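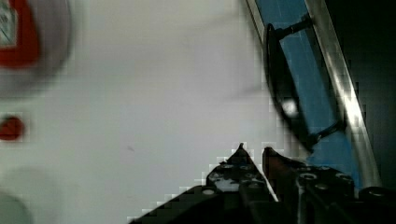 6 min read

Week 4 handout: Why ketchup won't pour (and then does)
Food and Flow, evening course, Pamville Adult Learning Center

Welcome back! Last time we finished with water, oil and honey, and I promised you that this week the rules would start to bend. They do. Please read this before class if you can, and bring the worksheet from Week 3, because we will need your honey numbers again.

Quick recap of where we are

Viscosity is how much a liquid resists flowing. Water has very little of it, honey has a lot. For both of them, if you push twice as hard, the liquid flows twice as fast. Plot the push across the bottom of your graph paper and the flow up the side and you get a straight line through the corner. Honey gives you a shallow line, water a steep one, but both are straight. We call liquids like this Newtonian, and for most of history people assumed that all liquids were well-mannered in this way.

Then you open the refrigerator, and half of what is in the door breaks the rule. Ketchup, mayonnaise, mustard, yogurt, salad dressing. I love this part of the course, because it's physics that has been sitting on your table at every cookout of your life!

Part 1. What is in the bottle

Tomato ketchup is mostly water. Floating in that water are tiny bits of tomato: broken cell walls, fibers, and a long stringy molecule called pectin (the same stuff that sets jam). Sugar, vinegar and salt are dissolved in the water and do very little to the flow, though the sugar thickens the liquid part a bit.

The bits of tomato are what matter. They are lumpy and ragged and they catch on each other. Leave the bottle alone for a while and they settle into a loose tangle that runs through the whole bottle, with the water trapped in the gaps. Think of a pile of wet autumn leaves. You can rest a pebble on the pile and it stays put, but give the pile a good shove with a rake and the whole thing slides.

That tangle gives ketchup two properties, and people mix them up all the time, so let's take them one at a time.

Part 2. Yield stress

Yield stress is the smallest push that will make the stuff flow at all. Below it, ketchup behaves like a soft solid. Above it, ketchup behaves like a liquid.

You can see yield stress without any equipment. Squeeze a blob onto something flat and wait. A blob of honey keeps spreading until it is a thin puddle. A blob of ketchup spreads for a moment and then stops, with a little peak still standing on top. Gravity is pulling down on that peak the whole time, but the pull is smaller than the yield stress, so the peak stays.

Toothpaste is the same. So is whipped cream, and so is wet plaster on a wall. If house paint had no yield stress at all, you would have a lot more drips to clean up.

Now turn a full glass bottle upside down. The weight of the ketchup is pushing toward the mouth, and the tangle is holding on to the walls of the neck. In a narrow neck there is a lot of wall for not much ketchup, so the tangle often wins.

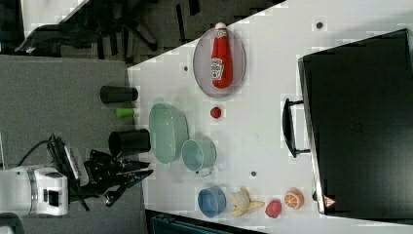 The other thing working against you is air. For ketchup to come out, something has to go in and take its place, and a plug of thick sauce in the neck keeps air from getting past. Water solves this by glugging: a bit of water out, a bubble in, a bit of water out. Ketchup is too stiff to let the bubble through. Tilting the bottle instead of standing it straight on its head leaves a little channel along the top side of the neck, and it helps more than you would think.

Squeeze bottles get around both problems at once. Your hand supplies a push far bigger than gravity can, and when you let go, the bottle springs back and sucks air in through the opening. Go slowly the first time and listen for the sigh of air going back in!

Part 3. Shear thinning

Shear thinning is the second property. Once ketchup is moving, it gets runnier the faster it goes. The tangle is being pulled apart, and the bits line up with the flow and slip past each other more easily.

So the graph is no longer a straight line through the corner. It sits flat along the bottom until you reach the yield stress, then lifts off, then gets steeper and steeper. Please draw this one yourself. I will put mine on the board, but your hand will remember it better than your eyes will.

This is why the glass bottle gives you nothing, nothing, nothing and then a lake. The push you needed to get it started is much more than the push you need to keep it going. By the time you notice that it has started, you are still pushing with the starting force.

A word about shaking. If you shake the closed bottle first, you break up the tangle, and it takes a while to form again. During that time the ketchup is thinner. A material that remembers how it was treated, and slowly recovers, is called thixotropic. Shear thinning is about how fast you are moving it right now. Thixotropy is about how long ago you moved it. Lots of sauces do both, and lots of books use the words as if they meant the same thing. We won't.

Part 4. The other direction

Some mixtures go the opposite way and get thicker when you push them. Cornstarch and water is the famous one. Stir it slowly and it is like cream. Punch it and it is like a wall. We made a tub of it last September and I was still finding it in my shoes at Thanksgiving.

We will spend all of Week 5 on this, so for now just file the name: shear thickening. Bring an old towel next time.

Part 5. The ramp test

For the hands-on part you will be measuring how far a sauce travels down a slope before it stops. Real sauce factories use a version of this, with a long metal trough and a little gate. Ours is a baking sheet propped on books, and it gives surprisingly good results.

You need: a baking sheet, a ruler, masking tape, a kitchen scale, a tablespoon, two or three sauces, paper towels.

1. Put tape along the long side of the sheet and mark it every centimeter.
2. With the sheet flat, weigh 40 grams of sauce onto the end with the zero mark.
3. Lift that end onto your books and start a timer.
4. At 30 seconds, read how far the front edge has gone. Write it down.
5. At two minutes, read it again.
6. Wipe the sheet clean and dry before the next sauce.

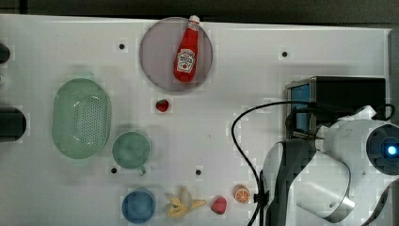
Do every sauce twice: once straight from resting, and once after stirring it hard for a full minute. If there is a big difference between the two runs, you have found thixotropy. If the sauce has stopped by two minutes even though the sheet is still tilted, you have found yield stress. And if it runs straight off the end, you have a thin sauce and a sticky counter.

Temperature matters too. Use sauces that have all been in the same place for a few hours. Last term the Stedell group tested one sauce from the fridge against one from the cupboard and got a beautiful result that meant nothing at all. They were very good sports about it and ran the whole thing again.

A sample calculation

Say your sauce goes 6 cm when rested and 9 cm when stirred. Divide the stirred distance by the rested distance: 9 / 6 = 1.5. We will call this the stir ratio. It is a classroom number and you won't find it in a textbook, but it lets us compare results across the room. A ratio close to 1 means stirring made little difference. Try to guess the ratio for each sauce before you test it, and write the guess down in pencil. Guessing first makes the whole thing so much more fun.

Questions to think about before class

Why does a knife pushed into the neck of a glass bottle help to start the flow? (Two reasons. One is about the tangle and one is about air.)

Mayonnaise has a yield stress, but it has no bits of tomato in it. What might be forming the tangle? Hint: think about very crowded droplets of oil.

If you thin ketchup with water, 200 grams of ketchup to one tablespoon, which do you expect to change more, the yield stress or the taste? I truly don't know what you will say to this one and I can't wait to hear it.

Would a ketchup bottle pour better on the Moon?

Words to know

Viscosity: resistance to flow.
Newtonian: flow goes up in step with the push.
Yield stress: the smallest push that gets things moving.
Shear thinning: runnier when moved faster.
Shear thickening: stiffer when moved faster.
Thixotropic: runnier after being moved, recovers with rest.

Class starts at 6:30 pm. Parking is easier on the Clerance Street side. Worksheets go in the tray by the door, and please put your name on both pages this time.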